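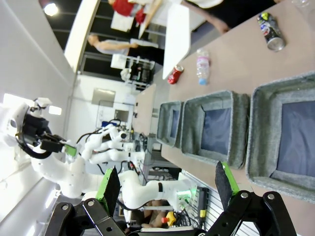
Severyn Hutsuliak reckons I should stop grumbling about linkage grippers, as they pick up anything you'd find in a recycling bin and he's never had one fail on him. He left that under my last post in October and got more thumbs up than the post did.

Fine. I went and had a look for myself. Poppy Whiteley has two dual-arm setups going at Kistness and let me hang around until well after 5 pm, on the condition that I kept my hands to myself and wrote down what I saw, including the parts that went against me.

My complaint has never been that these things can't hold a bottle. Any gripper can hold a bottle if you line it up nicely first. What bothers me is the way they're sold. The Lulura brochure says "universal" on the cover and again on the back, and then you find a note saying the rated payload was measured on a machined block. I don't own any machined blocks. I own socks and bottles and cans that somebody has stood on.

So the job was sorting drink containers and bits of rubbish into grey felt baskets, with the fingers wearing their green pads. We logged 80 tries before tea. I thought the soft-sided bottles would be a disaster, because a thin wall gives way under the pad and the controller has to guess how hard it's squeezing. 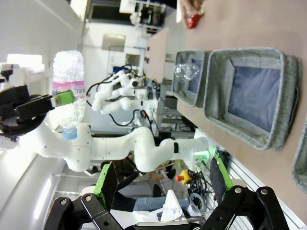 Bottle in the jaws, green pad against the plastic near the label.

I'll give Severyn this one. The bottles were the best of the lot. Where I dig in is on what gets counted. Of those 80 tries, 29 needed a second go, and Stepan Hnatiuk's sheet had them down as passes. A second go is fine in a shed. It isn't fine if you've been promised a cycle time, and I said so, and we had a bit of a back-and-forth over the sandwiches that didn't settle anything.

Cloth is a different animal. There's nothing to aim at, the shape changes every time you let go, and a camera on the wrist spends half its life staring at wrinkles. Ninura's answer is more software. I'd sooner see a better fingertip. Poppy's parallel jaw does have green pads, plus a clear guide down between the fingers, and I spent longer watching that than anything else.

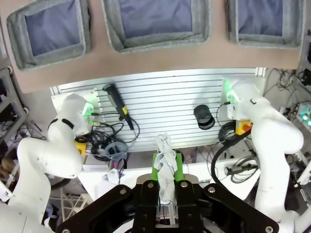 Crumpled cloth pinched between the green finger pads.

Does that count as a grasp? By the sheet, yes. I'd like to see it folded before I get excited. Vasylyna Vasylenko tells me I'm moving the goalposts, and maybe I am, but a person who buys one of these will move them a lot further than I did.

The other thing I wanted to compare was where you put the camera. Wrist cameras get all the attention at the moment and I can see why, they're cheap and they're close. They also go sideways when the wrist does, so you end up tilting your own head at the monitor like a confused dog. For working out what has gone into which basket, I got far more from the fixed view over the table. 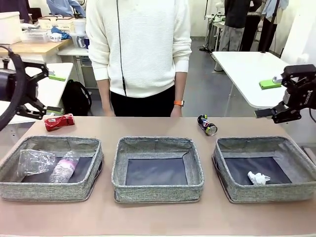
It's duller, and it won't tell you anything about finger pressure, but I could follow it without a running commentary. If I were paying, I'd spend on one decent fixed camera first and fuss about the wrists later. Dovhaniuk will sell you a bundle with both, naturally, for a price they won't put on the website.

I've still got notes on the controllers to type up. They're a mess, mostly arrows. Poppy wants a rerun with the second goes listed in their own column, and I've said I'll come back for that and bring my own socks.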